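Plullico视觉与出版工作室任命Solange Magalhães为编辑设计部主管

埃维尔Evville讯——Plullico视觉与出版工作室今天很高兴地向各位合作伙伴、读者和多年来一直关心我们的老朋友们宣布,Solange Magalhães已正式出任工作室编辑设计部主管,全面负责图书装帧、展览图录以及儿童文化读物的设计与统筹工作。对于许多曾经和她一起熬夜看过校样、在印刷厂里守过机器的同事来说,这个消息或许来得并不意外,可是真正写下来的时候,大家心里还是格外高兴。

Solange学的是平面设计,起初的志向却是做一名活字排版工。她在Seidel印刷所度过了职业生涯最早的阶段,从裁纸、配墨、整理字盘做起,后来才慢慢接触到版式和封面。她常说,自己对行距和留白的判断,多半是那时候站在排版台前一点一点磨出来的。离开Seidel之后,她为几家小型博物馆设计过导览手册,也画过插图,还曾经短暂地教过一段时间书籍装订,直到受邀加入Plullico,和我们一起筹备第一套面向学校的艺术读本。

那套读本名叫《Viltus》,也是不少读者认识Solange的开始。全套共三册,分别讲颜色、声音和城市里的建筑,文字不多,却给孩子们留出了大片可以涂画、折叠和粘贴的空白页。首印1,000套,由工作室送到Evville及周边的学校与社区图书馆。设计过程中,Solange坚持把每一册的样书带进教室,坐在最后一排,看孩子们怎样翻页,在哪里停下来,又在哪里没了耐心。第二册的开本就是这样改小的,因为原来的尺寸摊开之后,课桌上便放不下彩色铅笔了。 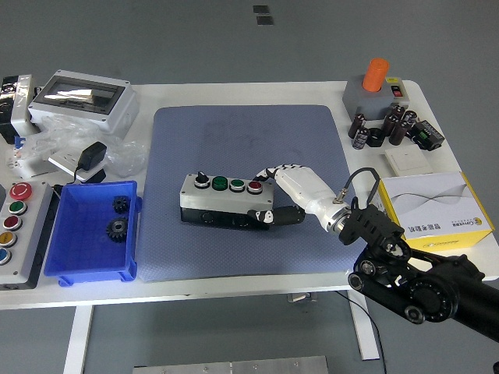
孩子到现在还把讲声音的那一册放在枕头边上,封面都卷了角,我们家已经补过两回胶带。听说编这套书的人要管整个设计部了,真替她开心,也盼着能有第四册,最好讲一讲河流和桥。

类似这样的来信,工作室陆陆续续收到过不少,Solange都会亲自读,有时也会亲手回。她把其中一些贴在自己桌子后面的软木板上,和纸样、色卡混在一起,新来的同事往往要先在那块板子前站上好一会儿,才想起来自己是来问什么的。

在新的岗位上,Solange将带领编辑设计部的两个小组,一组继续负责图书与图录,另一组专注于多媒体导览和适合家庭共同使用的活动材料。两个小组过去各做各的,资料分头存放,字体授权也常常要问上一圈才弄得清楚。从六月起,它们将搬到同一层楼办公,共用一间校样室,稿件也会从一开始就由文字编辑和设计师一同过目。Solange希望借着这次调整,让作者早些看到版面的样子,也让设计师早些读到完整的文稿,免得到了付印之前,大家还在为一段放不下的图注发愁。

与此同时,《Viltus》的后续计划也已经提上日程。编辑设计部正在为视力较弱的读者准备一个大字版本,纸张会换成反光更少的品种,页码和章节标题的位置也将重新安排。配套的朗读录音由工作室自己制作,邀请本地的中学生担任朗读者。选拔那天,Solange带着一大壶热茶守在录音间门外,见到紧张的孩子就递上一杯,陪着聊几句闲话,再请他们进去。

谈到这次任命,Solange Magalhães表示:“我在这里学到的东西,比我带来的多得多。一本书从一叠手稿变成可以捧在手里的样子,中间要经过许多人的手,我很愿意继续做其中的一双。接下来我最想做的,是让更多从来没有进过设计工作室的人走进来看看,摸一摸纸,问一问为什么这一行字要放在这里。”
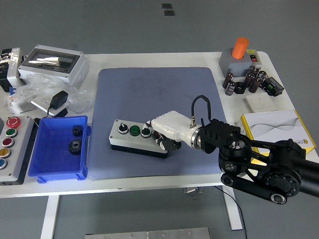 图:Plullico视觉与出版工作室供稿

为了回应这份心愿,编辑设计部今后将在每个星期三下午向公众开放校样室。来访者可以翻阅正在编辑的样书,试着在透明纸上排一页自己的版面,也可以把家里散了页的旧书带来,请同事们看看还能不能重新缝好。开放时间从下午两点开始,无需付费,但校样室地方不大,请带孩子的家庭提前给我们写信,好让我们把矮一些的桌椅准备出来。Seidel印刷所也慷慨地借出了一批旧木活字,供大家盖印留念,油墨是水性的,万一沾到袖口,回家用肥皂洗洗便好。

Plullico也想借此机会感谢一路以来为编辑设计部出过力的作者、插画师、译者、校对和印刷师傅们。有些朋友已经换了工作,有些搬去了别的城市,可每逢新书出来,我们仍然会照着旧地址簿寄上一本。如果您最近搬了家,又恰好读到了这篇新闻稿,请务必告诉我们一声,免得书又被退回来。

关于Plullico视觉与出版工作室
Plullico位于Evville,业务包括图书设计、展览图录、儿童读物和文化机构的多媒体导览。工作室长期与学校、图书馆及小型博物馆合作,致力于让更多人亲近阅读与视觉文化。

媒体如需采访Solange Magalhães,或索取《Viltus》样书及封面图,请与Plullico新闻联络处联系。校样室的参观预约由编辑设计部受理,来信请注明人数以及孩子的年龄。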